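Tirum Sorting Kit: Project Report
Quentin Collet
22 June 2025

Our project asked a simple question: how should you lay out a small parts task so that anyone can pick it up fast? I loved working on this one! We started in December with a messy tray and ended up with a layout I'm really proud of.

The version we kept has four white plates, two by two, on one big white sheet, with the blue pieces and the white holders set out on the same sheet. Blue on white was a great choice (my first set was gray and it was a pain to find anything). 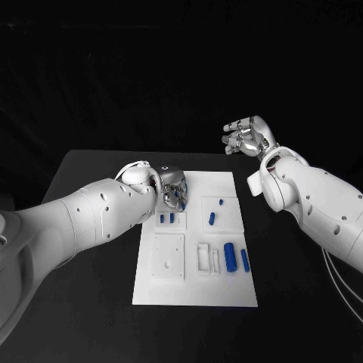
Black under the sheet helped too, and we stuck with it for all 287 trials. Average time per round dropped from 25 seconds to 19, and the last 3 rounds were our fastest yet. Next I want to try smaller plates, and maybe a second color for the holders.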